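4. Field Study of One-Handed Typing on Large Phones

4.1 Participants and procedure
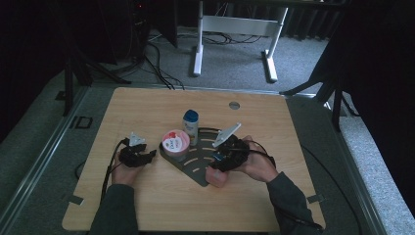 We recruited 100 adults who used a phone with a screen of at least 6.5 inches as their main device. All of them typed in English every day. Half were given the standard keyboard and half were given Tavar, our test keyboard, which slides the letter block toward the thumb that made the last three taps. The two groups were matched for age and hand length. People who had used a one-handed keyboard mode in the past year were left out.

Each participant installed the assigned keyboard on their own phone and kept it as the default for four weeks in May. We did not ask them to type any set text. The keyboard logged the time of each tap, the distance between the tap and the center of the key, and whether the letter was deleted within two seconds. It did not store the letters themselves, and logging stopped in password fields and in any app the participant had blocked.

Grip was estimated from the motion sensor with the method of the Skeron toolkit, which sorts each typing session into left thumb, right thumb or both thumbs. Sessions that the toolkit could not sort were dropped. A session was counted only if it had at least 20 taps and no pause longer than 30 seconds.

4.2 Results

Most participants changed grip several times a day. One-handed sessions were common in the morning and early evening, and interviews suggest that many of these took place on trains and buses. Two-handed typing was more common after 8 p.m.

In the Tavar group, taps on the far side of the keyboard landed closer to the key center than in the standard group, and fewer letters were deleted right away. The gain was largest for participants with short hands. We found no clear difference for two-handed sessions, where the letter block stays in the middle by design. Typing speed was slightly lower for Tavar during the first week and matched the standard keyboard from the second week on.

The longest error-free session in the study ran to 1,765 taps, by a right-thumb typist in the Tavar group. At the other end, one participant produced only 761 taps over the full four weeks, because she dictated nearly all of her messages. We kept her data in the analysis; removing it does not change any of the results above.

4.3 Comments from participants

The most common complaint was that the letter block moved at the wrong moment. This happened mainly when a participant reached across with the other thumb for a single key, usually the delete key, and then went back. In version 2 of the keyboard the delete key no longer counts toward the shift. Several people also asked for a way to lock the block in place – a long press on the space bar was the usual suggestion – and this has been added as a setting that is off by default.

Sutanto, the swipe-based layout used in our earlier study, drew a different kind of complaint, mostly to do with short words being misread. The two layouts have not yet been compared with the same group of people.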